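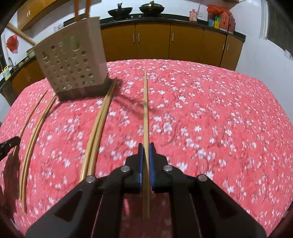
Release 6 of the Motilik grasp-state estimator went to the internal package index on 29 Jul 2026. The main change is in how the estimator handles thin objects. Previous releases fitted an oriented box to whatever was between the pads and reported the box center and yaw. On a single chopstick held between two blue pads, with the lower end hidden behind the gripper body, that fit was poorly conditioned: the visible part is long and narrow, the hidden part has unknown length, and the box center moved whenever the segmentation mask gained or lost a few pixels at the tip. Release 6 replaces the box with a line segment anchored at the pad contact. It reports the contact point, a direction vector and the distance from contact to the visible tip. Hidden length is left as a free parameter and is no longer guessed.

The new model is chosen automatically when the mask's aspect ratio exceeds a threshold set in the config under thin_object.min_ratio. Anything below the threshold still goes through the box fit, so existing pipelines for cups, lids and containers should give the same numbers as before. If you see a difference on those, file it as a regression.

Heriberto Olvera ran the comparison on the kitchen utensil set, 948 episodes in all. The replay finished cleanly on 932 of them. The remainder stopped at the loader with a timestamp error that has nothing to do with the estimator and is being tracked separately. On the clean episodes, frame-to-frame jitter in the direction vector dropped enough that the smoothing filter downstream could be turned off. We recommend leaving it on for now if your controller consumes yaw directly, as the planner in Ila still expects a filtered signal and will replan too often without it.

Two known problems remain. The first is neighboring objects of the same kind. When another chopstick lies close to the held one and points nearly the same way, the mask can jump across and the segment is drawn through both. Spyros Popescu has a patch that rejects any mask component not connected to the pad region. It works on the replay data but adds a connected-components pass to every frame, and on the older Cotel boards this pushes the loop over budget. The patch is in the branch thin-neighbors and is off by default.

The second is printed fabric. Small high-contrast patterns behind a light object break up the edge, and the tip estimate shortens when the narrow end falls on a pale part of the print. Raising the edge threshold helps with the print and hurts on plain surfaces, so there is no single good value. Until the learned edge model is ready, set it per session.

To upgrade, pull the package and delete the cached calibration file. The cache format changed and the old file loads without a warning but gives a wrong pad offset. Log messages now include the model used for each frame (box or segment), and the viewer in Peltonen colors the overlay accordingly. The ring buffer default is now 300 frames. Anyone who set it by hand can remove the override.

The next release is planned for September and will cover contact slip.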